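How to Get a Stainless-Steel Pot Shiny Again (Without Buying Anything Silly)

Every few months somebody writes in to say their stainless pot has gone brown, blue or rainbow-coloured and is it ruined. It is not ruined. It is stainless steel. You could bury it in the garden and your grandchildren would dig it up and make soup in it.

What it probably has is one of the following: burnt food, limescale, heat tint, or a brown varnish of old cooking oil. They look alike at a glance and each wants different treatment, so spend a minute working out which you've got before you start scrubbing. I once gave a whole evening to a limescale ring with the wrong powder and achieved nothing except a very clean sponge.

You will need

Bicarbonate of soda
White vinegar, the cheap stuff
Washing-up liquid
A non-scratch sponge
An old toothbrush (retired, please)
Two soft cloths, one of them dry

Burnt food

Put 500 ml of water in the pot with 2 tablespoons of bicarb. Bring it to a simmer and leave it there for ten minutes while you do something more interesting. Turn off the heat, let it cool until you can put a hand in, and push at the black bits with a wooden spoon. Most of it should come away in flakes. If it doesn't, do it again. The second go is usually the one that works, and the first is to test your character.

Don't reach for steel wool. It will shift the burnt rice and leave a set of fine scratches for the next lot to hold on to.

Limescale and white spots

If you live in Tukthorpe, as I do, the water is practically gravel. Tip in 100 ml of vinegar and 200 ml of water, warm it gently, swirl, and leave it for a quarter of an hour. Open a window. Rinse well, or your porridge will taste of chip shop.

Never mix the vinegar and the bicarb together in one go. It fizzes beautifully and cleans hardly anything.

Rainbow patches

Those are heat tint, from the pot getting too hot with too little in it. They do no harm. Wipe them with a bit of neat vinegar on a cloth and they'll fade, then rinse.

The outside

Make a paste of bicarb and a few drops of water, as thick as toothpaste. Rub it on with the damp sponge, following the grain of the metal if you can see one. A satin outside is meant to be satin, so don't wear your arm out trying to make it match the inside. My old Hegedűs saucepan spent years being polished by people who hadn't grasped this, and it now has one shiny cheek.

Handles and rivets

Grease loves a rivet. It creeps round the head, goes brown, and then hardens into something you could tile a roof with. Dab paste on with the toothbrush, leave it for five minutes, and go round in small circles. Get into the angle where the bracket meets the wall of the pot as well - that's where the worst of it lives. Loop handles want doing on the underside, where fingers go and sponges don't.
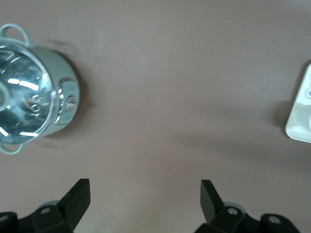 A polished inside, a satin outside, and a domed rivet or bolt head on its plate.

Drying

Wash the whole pot in hot soapy water, rinse, and dry it at once with the dry cloth. Leaving it on the rack is how you get spots, and then you're back at the vinegar. Start with the inside, run the cloth round the rim, and finish with the handles.

Questions I get asked

Can I use bleach? No. It can pit the steel.

Dishwasher? Check the base of the pot. Mine says yes and I still don't, mainly from stubbornness.

Will it stay shiny? Until the next time you make jam.

Next month: the Lallireck kettle, and what I found in the spout.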